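# How to read a council consultation before you fill it in

Stirden Council wants your views again, this time on closing the Markeo Road offices. Before you give up an evening to it, check whether there is anything left to decide.

1. Find the committee papers first. If the contract is already in the budget, your answer is decoration.
2. Look at who ran the survey. Ours went to Halusholm, who also wrote the plan it asks about.
3. Read the last question before the first. The awkward one is usually put there, after most people have stopped.

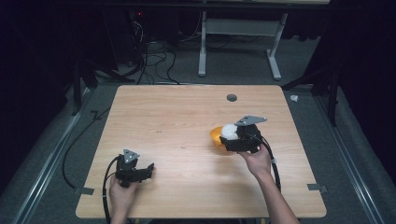

*Page last changed: February, Saturday teatime*

Now the numbers. The last report claimed "70 per cent support". It had 900 replies, and the 70 per cent came from one question with 2 possible answers, both of which closed something. Ask for the full table by email and keep the reply.

Ignore the tick boxes where you can and write in the comments space. Name the street, the bus, the opening hours. "I object" gets counted and forgotten.

Don't be charmed by the bit about the town hall serving residents since 1798. It served very few of them then.

Send a copy to your ward councillor. Mine took a month to answer, and thanked me for supporting the plan.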